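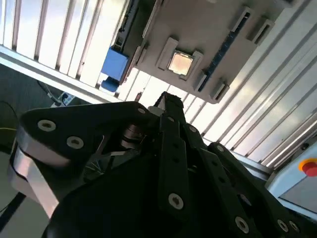
Print | E-mail
May – by the Coltholm project group
Filed under: Student Projects, Local History

Our project set out to learn how the Bellamy orchards fed the town of Hurura, and we loved every minute of it! We read 1,244 ledger entries over 8 weeks – mostly apples, with a surprising amount of quince.

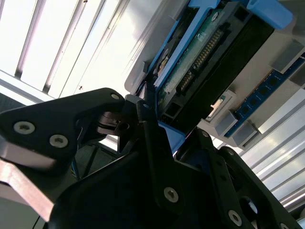

A hard drive in its blue caddy.

The colour-coded harvest map came next. Two growers sold 2,118 crates between them in a single season – far more than their neighbours. We'd love to try the Feltitz ledgers next term.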